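The Open Day at Bultley

1.

Ademir Batista signed the visitor sheet at the front desk and wrote the date next to his name, 2022-02-21. The woman behind the desk gave him a badge with a 6 on it and told him to follow the green tape.

He had worked at Rezende for ten years, cleaning and repairing used shop equipment. His boss had sent him to see whether the Stello was worth renting. She wanted a yes or a no by the end of the day.

The green tape ended at a room with coats and work clothes hanging along one side. Yasuo Nakajima was standing by a laptop. He shook hands and asked if Ademir had ever used a gripper before.

"No," Ademir said. "I use a rag."

Yasuo laughed and started the program. The black fingers came in toward a tall white panel, one on the left side of it and one on the right. There was a patch of small brown stains high up on the white, and a few more specks lower down. Ademir looked at them and thought of vinegar first, then a plastic scraper.
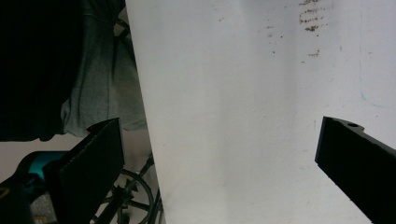 2.

"Does it know those are there?" Ademir asked.

"The stains? No. Seva is writing that part. She says May."

"So what does it know?"

"It knows where the edge is. Try it yourself."

Yasuo handed him the controller. It was lighter than Ademir expected. He pushed the stick forward too hard and the arm stopped itself with a beep. He said sorry to it, and then felt his ears get warm.

The second time he went slowly. The fingers closed on the edge and the number on the laptop climbed to 157. Yasuo said that was plenty for a panel and to let go now. Ademir let go.

"What happens if I don't?"

"It lets go for you. Mostly."

Ademir wrote "mostly" on the back of his parking slip. He asked about the rental price and wrote that down too. Then he asked if he could do it once more, and Yasuo moved his coffee off the table and said to take as long as he liked.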